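What We Learned About Water in Shared Student Housing

Final report for the Household Resources module
Submitted 31st July
Project group: Dorota Baran, Hubert Jakubowski, Shireen Naidoo
Supervisor: Gwenaël Baudry

How we came to this subject

Our project began with a quarrel over a water bill, which I suppose is how a good many student projects begin. Hubert and I were both living on the second floor of Corka House at the time, and a letter came round saying that the building had gone over its allowance and that everyone would be paying a little extra. People on our floor were sure it was the people upstairs. The people upstairs, when we met them in the laundry room, were quite sure it was us. Shireen, who lived in Seyoum House across the courtyard and had no stake in the matter, said that it sounded like something you could measure, and by the end of that evening we had most of a proposal written on the back of the letter.

We would like to thank Gwenaël Baudry for letting us run with it, even though our first draft tried to cover water, heating, electricity and food waste all at once. He crossed out three of those four in green ink and wrote "pick the one you are angry about." We were grateful for that later on.

The question

We wanted to find out where the water goes in a shared student apartment, and whether the people living there have a fair idea of it themselves. So there were two parts to the work. The first was reading meters. The second was asking people to guess, before they had seen any numbers, which of their daily habits used the most.

How we did it

We worked with 7 apartments, four in Corka House and three in Seyoum House. Each of them has its own cold water meter and its own hot water meter, usually in a little cupboard near the bathroom, and usually behind somebody's cleaning supplies. We read the meters every morning and every evening for two weeks. In between, the residents filled in a paper diary that hung by the bathroom door, with one line for every shower, every load of laundry and every sink of dishes. We had planned to use an online form, but when we tried it out on our own apartment we all forgot to fill it in, and the paper one with a pencil on a string did much better.

To turn the diaries into amounts, we did some simple bucket tests. You run the shower into a bucket for a set time, pour the water into a measuring jug, write it down and do it again. It is slow and rather damp work, but it gave us a flow figure for each bathroom that we could multiply by the minutes in the diary. Sławomir Bednarek, who looks after the plumbing in both buildings, kindly showed us how to read the small red digits on the older meters, which we had been getting wrong for the first two days. We threw those two days out and started the count again.

What the meters said

The highest total for a single apartment over the two weeks was 1457 gallons, and the lowest was 774. Both of these were in Corka House, and both apartments had four people living in them, so the difference was not a matter of numbers. Before the study we had agreed among ourselves that anything over 1000 gallons would count as high use, and four of the apartments ended up over that line.

I should admit that the apartment with the highest total was on our own floor. We told the people upstairs in person, and they were very gracious about it, and one of them made us tea.

When we set the totals beside the diaries, showers came out as the largest share nearly everywhere, which will surprise few readers. What did surprise us was the kitchen. In two of the apartments the dishes were done under a running tap, a few at a time, all through the day, and in those two the kitchen came very close to the bathroom. In the apartments where somebody filled the sink once in the evening, the kitchen hardly showed up at all.

Then there was the toilet in one of the Seyoum apartments. The meter there kept moving at night, only a little, but steadily, when by the diary the whole household was asleep. Shireen put a few drops of food coloring in the tank, waited, and found the color in the bowl. It was a worn flapper, and Sławomir replaced it the next day with a part made by Jevell that cost less than our lunch. The night readings stopped after that.

What people guessed

Before the diaries went up we asked each resident to rank five habits from most to least thirsty. Most people put laundry at the top. In our readings it came third or fourth, depending on the apartment, partly because people share loads more than they think they do. Brushing teeth with the tap on was also ranked very high. We think this is because so many of us were told off about it as children, and it was rather touching how many residents confessed to it without being asked.

Hardly anyone mentioned leaks. It is hard to blame them for that, as a quiet leak is not a habit, and we had not put it on the list of five ourselves. If we did the survey again we would add it.

Problems along the way

The diaries depended on people being patient with us, and in the second week the handwriting grew noticeably worse. One diary fell into a sink and had to be copied out from memory, so we have marked that apartment with a star in our tables. We also had a holiday weekend in the middle, with visitors sleeping on couches, and we never found a good way to count the visitors - in the end we simply asked everyone to write "guest" beside the line and hoped for the best.

The bathrooms themselves were also a bit of a puzzle to work in. They are compact, and two people with a bucket, a jug and a clipboard get to know each other quickly. Hubert learned to take his readings standing in the doorway.

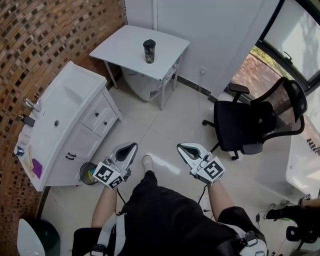
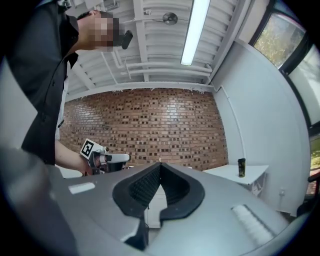 What we would suggest

We have kept our suggestions small, as the residents have little say over the pipes and fixtures.

Check the toilets once a term with food coloring. It takes a few minutes and in our study it found the only leak.

Put the monthly meter reading up in the entrance hall of each building. Several residents told us they had never seen one, and would have liked to.

Give each kitchen a basin that fits the sink. The Lolel sinks in Corka House are very wide, and we suspect some people run the tap simply because filling the whole thing seems like such a lot of water.

Show new residents where their meter is when they move in, in August, while everyone is still being shown where things are.

What comes next

Shireen will be carrying on with the night readings on her own next term, in the hope of catching other slow leaks before they turn up on a bill. Hubert has promised to type up the bucket tests so that another group can use them. Copies of the diaries, including the one that went in the sink, are in the blue folder in the department office, and residents are welcome to come and look up their own apartment.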